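Notebook, August. Container placement and collection runs, Dritelby route

Carried over: Gurnidton bin weights still don't match the yard ticket. Ticket says 181 kg net, route log says 30 less. Recheck tare on the two-yard bins before billing.

Kernel build now reads the fill sensors every 9 minutes. Left it there; battery draw acceptable.

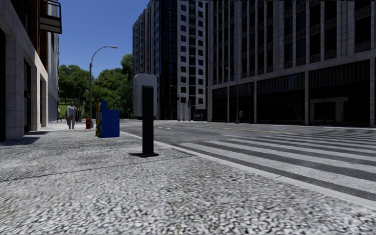

Placement rules

Drop point must be on firm ground, clear of the curb line. Owino layout file had two drop points swapped. Fixed, reran, route time down to 44 min.

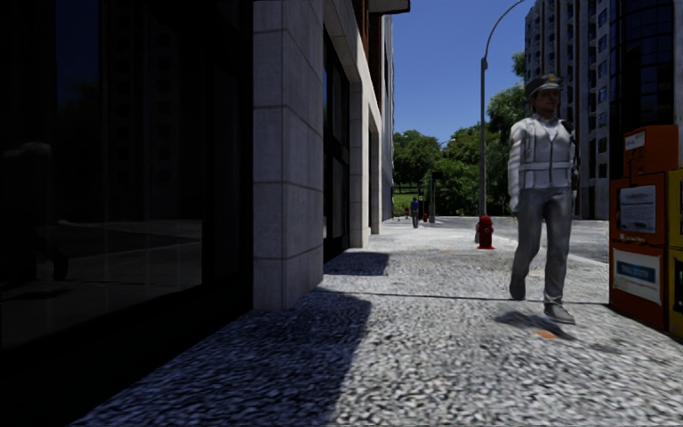

Sidewalk between the stone building and the orange newspaper boxes.

Mixed construction loads: rejected tickets mostly plasterboard in with rubble. Split into its own code. Old tickets not converted yet.

Surface condition field added to the drop form (sound / cracked / do not place). Free text dropped, too many spellings.
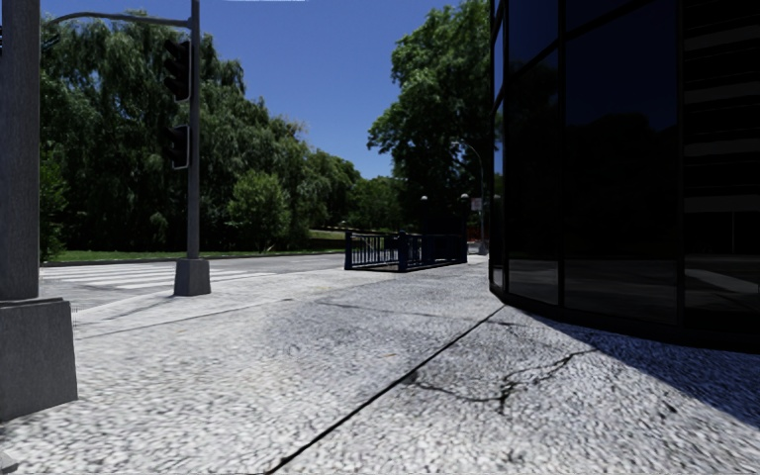 Branching crack to the right of the long joint.

To do: tare recheck, convert old tickets, ask the Gurnidton yard for their scale certificate.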